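Osalent opens orders for Islow, a slow and gentle robot arm for the jobs around your living room

Estside, Nov 3, 2020

Hi, I'm Fiona Nisbet, and I run the home products side of Osalent. Our press releases normally come out of a shared template with a lot of capital letters in it, but I asked if I could write this one myself, and Osaze Haruna (who signs off on these things) said yes as long as I got the price right. So: the price is $3,821 for the standard kit, and orders are open now.

The product is called Islow. It's a single robot arm on a rolling base, with a two-finger gripper on the end and a small camera at the wrist, and it's built for soft, low, awkward places in the home. Sofas, mostly. Armchairs, window seats, the end of a bed. It picks up the things that land on them and puts them in a bin or basket you've chosen. It does this slowly! We put that in the name on purpose, and I'd like to talk about the speed early because it's the first question everyone asks.

How slow is slow?

A person clears a couch in a minute or so without thinking. Islow takes roughly 11 minutes for a three-seat sofa with an ordinary amount of stuff on it — a couple of remotes, socks, a child's toys, the mail. You can set it going when you leave the room and come back when it's done. We've tried faster settings in the workshop and there is one faster mode in the app, called Brisk, but it ships switched off, and I'd leave it off until you've watched the arm work for a week or two and know how it behaves around your furniture.

The arm stops when something pushes against it. It also stops when you say stop, when you tap the base with your foot, and when it loses sight of where it is. That last one will happen to you. In a room with a lot of glare from a window it may happen several times in one session, and the app will ask you to close a blind or turn the base a little. We're working on it, and I'd rather you heard about it from me before you spent the money.

What's in the box

The standard kit comes with the arm, the rolling base with locking wheels, the gripper already fitted, one spare pair of fingers, a charging dock, and a folding fabric bin. There's a printed guide too, a proper one on paper, written by Jean Guthrie, who has been writing instructions for kitchen equipment most of her working life and was not at all impressed by our first draft. It's two fold-out sheets now. The first draft was a binder.

You'll need a phone or tablet for setup and a clear path for the base at least as wide as a regular doorway. It rolls on hard floors and low rugs. It does not like shag carpet and it doesn't climb anything, so a step down into the living room means you'll have to lift it, and it's heavy enough that I'd want a second person for that.

How we got here

Islow started as something quite different. We were making an arm for sorting returned clothing, and we had a contract with a warehouse in Estside that ended before we were ready for it to end. What we had left over was a gripper that was very good with fabric and a team that had spent a long time thinking about wrinkles. Aarti Upadhyay, our lead engineer, took a prototype home for a while to work on it there, and the test that kept breaking it was the couch. Everything about a couch is hard for a robot. The surface gives when you press it, the edges are round, small things slide down toward the back, and the color of a beige sock on a beige cushion is — well, you can picture it.

I asked Aarti for something I could quote and she sent me this: "On a table the arm knows where the surface is, and it stays there. On a cushion the surface moves when you touch it. We had to teach Islow to come down gently, expect some give, and close its fingers before it pushes in any further." She also sent two pages on contact sensing that I'm told are very good, and which are on our website for anyone who'd like them.

We ran home trials starting in August, and over the trial period the arms logged 1,653 pickup attempts. I'm not going to boil that down to a single success number here, mostly because "attempt" covers everything from a tennis ball in plain view to a hairpin wedged down a seam, and the average of those two doesn't tell you much. The full breakdown by object and by type of seat is in the trial report. Balls, toys, remotes and clothing went well. Coins and anything flat and thin went badly. If your main problem is coins in the sofa, please keep your money and use your hand!

What it's like with one in the room

I've had a trial arm at my own place and I'll tell you how it goes. You press start, the base rolls up and locks, and then for a little while nothing much happens while it takes a look around. Then the arm reaches out over the seat with its fingers closed and starts working its way across. It keeps the fingers shut between pickups, which makes for a slimmer shape when it needs to get in near the back of the couch, and means there's less to snag on a throw or a loose thread.

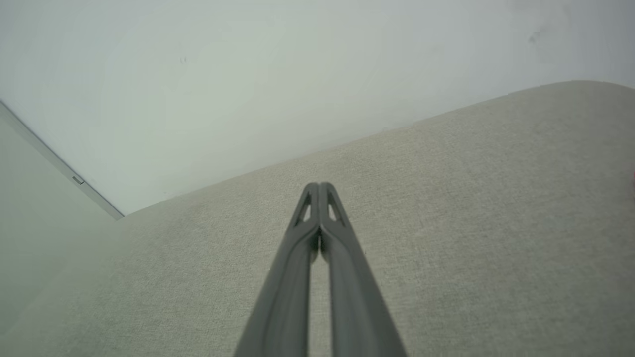 The back of the seat is where I ended up paying the most attention. Stuff collects there, and it's where a lot of the tuning time went over the last few months. Annag Munro, who looks after our home trials, kept a running list of the couches that gave us trouble, and the worst of them by a distance was a deep velvet one whose cushions sank so far that the arm kept deciding it had reached the floor. We got there in the end, but if you have a very deep, very soft sofa, talk to us before you order. Annag will ask you for a couple of photos and tell you straight whether it's worth trying.

The sound is a low hum with a click when the gripper opens. My dog left the room the first three times and now sleeps through it. I can't promise anything about yours, and please keep pets off the seat while it's running.

The fingers slip off for cleaning. Wipe them with a damp cloth, let them dry, push them back on until they click. If you've got a pet that sheds, do it weekly, because hair builds up near the tips and the grip gets worse.

About the camera

People ask about this and they should. The wrist camera is on only while the arm is working. Pictures are handled on the base itself and cleared at the end of each session, unless you choose to send us one with a problem report. There's an option in the app to help us improve the software by sharing more, and it's off unless you turn it on. You don't get a discount for turning it on and you don't lose any features for leaving it off.

The subscription question

There isn't one. The price covers the arm, the app, and software updates for two years. After that the arm keeps working exactly as it did, and we'll sell updates one at a time to anyone who wants them. Spare fingers are sold in pairs, and prices for those and for the other parts are on the order page.

Where to see one

Our friends at Jardine, the furniture store in Estside, have an Islow set up on their main floor among the sofas, and you can book a short visit to see it run. Bring your own clutter if you like! Someone brought a bag of dog toys to the preview and it was a much better demonstration than the one we'd planned. Visits are by appointment so the floor stays uncrowded, and masks are required in the store.

If you can't get to Jardine, Annag is doing live video demos from our workshop. She'll put whatever you ask for on the couch, within reason, and you can watch the arm have a go at it in real time, misses included.

Ordering and delivery

Orders go through the Osalent website. Kits ship in the order they come in, and we'll email you a delivery window once yours is in the build queue. We're a small shop and each arm gets a full day of test running before it's packed, so please don't plan on one as a last-minute gift. If it doesn't suit your home you can send it back within the trial window printed on your order form, and we pay for the return freight.

For reviewers and press

We have a few loan units for review and would love them to go to people with real, messy living rooms. Tell us what kind of couch you have, what floor you have, and how long you'd like to keep the arm. We don't ask to read reviews before they run. Jean's guide, the trial report, and Aarti's notes on contact sensing are all on the press page, and Aarti is happy to take technical questions by phone in the afternoons.

Press contact: Fiona Nisbet, Osalent, home products. Use the press form on our website and it comes to me directly. For demo bookings and questions about whether Islow will work with your sofa, choose "home trials" on the same form and Annag will get back to you.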